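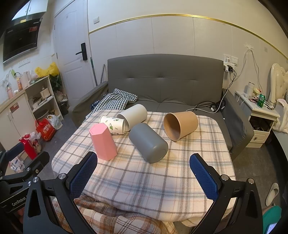
Call for participants: gripper fault study, Sterkberg

Biwott is looking for 60 people who will help us to study a fault in our hand-held grippers. In some sessions the fingers closed without command, and 2 operators reported a pinched thumb. Use of the tool at home was stopped until the new guard was fitted.

You will pick up cups and set them upright in a furnished room, for 3 hours, and write down each wrong movement. Experience is not needed. You must be 18 or older and have no injury of the hand.

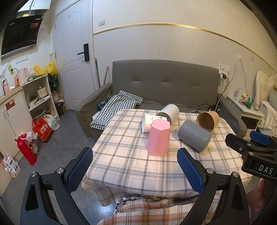
Cups on the table, with gripper fingers open

Sessions start in October. Please write to Brian Muli before 8/28/26.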